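Planning Equipment Purchases for a Robotic Computer Assembly Cell

Hnat Semeniuk
Aug 2, 2026 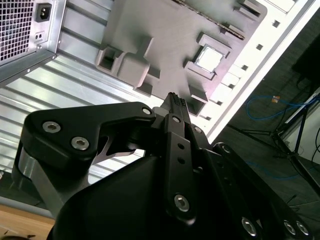 Figure 3. Gripper at an open computer case, fingertips near the CPU socket.

4. Budget and Equipment Planning

4.1 What the budget had to cover

The first version of our equipment plan listed the arm, the gripper and the wrist camera as the main costs and put everything else on one line called "accessories." That line was too small. By the time the Gokano cell was ready for its first work on computer cases, the accessories had passed the price of the gripper. This section sets out how the plan was changed and what we would ask for if we were writing the request again.

All amounts are given in budget units, where 100 units is the full amount approved for one cell. We use units because the prices we were quoted depend on a purchasing agreement that we cannot publish, and because other labs will pay different amounts for the same kind of item. The split between lines is more useful than the totals.

4.2 Choosing a gripper

We asked for quotes from two suppliers, Idier and Salcedo. Both offered two-finger grippers that fit the mounting plate on our arm. The Salcedo unit was cheaper, but its finger pads were bonded on, so a worn pad meant replacing the whole finger. The Idier unit had pads that could be changed on the bench with a hex key. We chose Idier and moved the price difference out of the spares line.

Size mattered more than we had planned for. The quotes gave stroke and payload, and our first comparison used only those two numbers. Neither one says how much room the body of the gripper needs when the fingers are inside a case. As Figure 3 shows, the fingertips are small next to the linkages and housing behind them. The raised blocks on the board and the metal rail along its side limit the angles from which the tips can come in. We now ask each supplier for a solid model before we ask for a price, and we check it against a model of the case at every planned approach.

The fingertip surface was a separate choice. Smooth pads and bumped pads were both available. We bought the bumped type for handling work and budgeted eight spare pairs for the first year.

4.3 Workpieces

Computer cases and boards were entered as consumables. This was questioned during review, as a case can be used many times. In our experience a case lasts, but sockets and memory slots do not, and a board with a bent contact has to leave the test set. Used boards are cheap enough that we buy them in lots. A lot should be all one model where possible. Mixed lots cost less per board but add setup time that does not appear anywhere in the equipment budget.

The power supply should be counted as part of the workpiece even when no task involves it. It changes the weight of the case and takes up space the arm must plan around. Our early quotes for bare cases left it out, and the order had to be raised again.

4.4 Stands, cables and floor space

Small items were the most often missed. Tripods, network cable, cable labels, clamps and table protection were each too cheap to need their own approval, so no one had entered them. We gathered these into one line and set it at 8 units. Labels are worth including. Time spent tracing an unmarked cable is charged to staff hours and is hard to see later.

Floor space was planned from the reach of the arm alone. Stands placed beside the table also need room for their legs, and the walkway must stay clear of both. The Plolard room, where a second cell is planned, was measured with the stands in position before any order was placed.

4.5 Hours of use and replacement

The Gokano cell logged 635 hours in its first budget year. We used this figure to set the replacement line for the second cell, with finger pads and cables charged by hours of use and the gripper itself charged by year. The replacement line is reviewed each November, when the next year's requests are due. Orders with long delivery times are placed ahead of that review and charged to the year in which they arrive.

Last updated: Aug 2026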